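Section 4. Teaching a tidy-up chore by hand

Good news first: yes, a machine can do some household chores now, and picking up small clutter is one of the most fun ones to start with. It won't fold your fitted sheets. It may well sort the odds and ends that pile up on a side table, if you give it enough good examples to learn from, and giving those examples is what this section covers.

You should already have both Flalta hand grippers charged and paired (Section 2) and the table measured and leveled (Section 3). Plan on one afternoon. Our own first set was 400 takes, of which 382 passed the check in step 7, and most of the bad ones came from rushing right after lunch.

4.1 Before you begin

You need:
Both hand grippers, left and right
A shallow tray with low walls
A mix of small household things, soft ones included
A tablecloth or mat that doesn't slide

Note: Leave the rest of the table lived-in. Books, toys, boxes on the shelf – all welcome. The Herasstead arm learned beautifully on a bare bench and then got lost in the first real living room we took it to (a lesson Vilém Vávra brought back in June with a very long list of notes).

Caution: Keep coins, pins and batteries out of the tray. The fingers can flick them off the table faster than you'd think.

4.2 Recording the takes

1. Put the tray within easy reach of both hands. Your elbows should stay bent at the far wall.

2. Drop the items in loosely. Overlaps are great! A machine that only ever sees neat rows will be helpless with a real mess.

3. Hold both grippers open above the tray and wait for the short beep. Count to two before you move.

4. Reach in slowly and close on one item. Stop squeezing once the pads have a firm hold. Cloth bunches up under pressure, and a hard squeeze teaches the model to crush whatever it meets next.

5. Lift, carry and release. Bring the gripper back to the start position and wait for the second beep. One take should run 10 seconds or so.

Note: If you drop something, keep going and pick it up again. Recoveries are some of the most useful takes you can record, and Voltholm (the training program) has a tag just for them.

6. Shuffle the tray every 28 takes. The counter on the handle blinks when it's time.

7. Open Voltholm and play the takes back at double speed. Delete any where the fingers leave the view or the beep is missing.

4.3 Soft things

Socks, pouches and plush are where home robots still struggle, and also where they have gotten so much better lately. A hard cup has one shape. A sock has a new one every time it lands, and if it lies against another piece of cloth the fingers can easily take both. Please record plenty of these.

Mohammed, our smaller test arm, handles a single sock very well by now. Two soft things pressed together still beat it more often than we'd like, so save a good share of your takes for that case. Try grips where both pieces come up on purpose, tagged "pair", as well as grips where you tease one free.

A pink sock and a brocade pouch between the blue pads, with the second gripper coming in from the right:

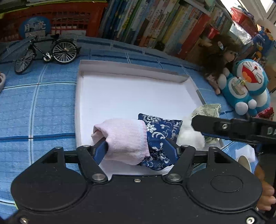
4.4 Running the first test

1. Mount the arm and clear the space around its base.

2. Load your finished set and choose Slow. Keep one hand near the stop button for the whole run.

3. Start with one soft item in the tray. Add a second after five clean pickups in a row.

Caution: Never reach into the tray while the arm light is on, even if the arm looks as though it has given up. It may only be thinking.

4. Save the log before you switch off. If the arm missed the same item three times, go back to 4.2 and record more takes of that item in different spots.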